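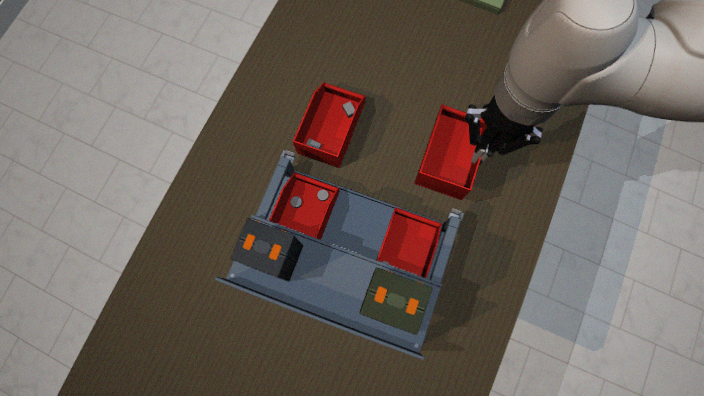 The reading room of the library in Daldale is going to lose its long table. The plan was shown to the public in February, and in place of the table we will get 10 small desks, each with a lamp and a low screen on three sides. I have lived in this town long enough to be attached to its furniture, so I know that my opinion is not a neutral one. Still, I want to defend the long table as a type. A long brown table on a pale tiled floor, with fine lines running through its surface, is a plain thing to look at, and I think it is one of the best things a public room can own.

Let me first be fair to the other side. Rianne Leemans, who wrote the plan, explained to me that many visitors asked for more privacy. Students bring laptops with private things on them. Some people do not like it when a stranger sits down across from them and unpacks a sandwich. I understand this. I have also been disturbed by sandwiches. The desks come from Gatti, they are well made, and for a person who must finish a thesis they are surely better than what we have now.

But a library has other visitors too. When I moved here I did not speak the language well, and I went to the reading room almost every evening of my first winter. I had 2 grammar books and a dictionary that was too heavy to carry home. At the long table I learned how people in this country turn the pages of a newspaper, how they ask for a pencil, and how they say sorry when they move a chair. A man named Koen Stevens used to push the crossword toward me when he could not finish it. I could not finish it either. We became friends in this way, slowly, and I do not believe it would have happened over a screen.

A small desk tells you that this place is yours until you leave. A long table gives you a place too, but it has no border, and you must agree about the border with the people near you. You pull your coat a little closer. You notice that the old lady needs the light more than you do. These are very small acts, and a town needs them. We have already lost many of the rooms where we practiced them. The post office in Berar is now a counter in a supermarket, and the canteen at Cleveck, where my wife worked, has high stools that all face the window.

I have also heard the argument about numbers. With the desks, they say, it will be possible to reserve a seat by phone. I do not see why this is an advantage. A reserved desk stays closed to everyone else when its owner is late, while at a table there is nearly always room for one more if people move their bags.

My proposal is modest. Put five of the desks along the back wall, for those who need quiet, and let the table stay where it is. It would cost less than the present plan, and both kinds of visitor would be served. If the table must really go, then I hope at least that it goes to another public room, with its scratches, and that somebody puts chairs on both sides of it.

Last updated: Apr 13, 2021

Print this page | E-mail this page

Contact | Copyright, all rights reserved | Back to top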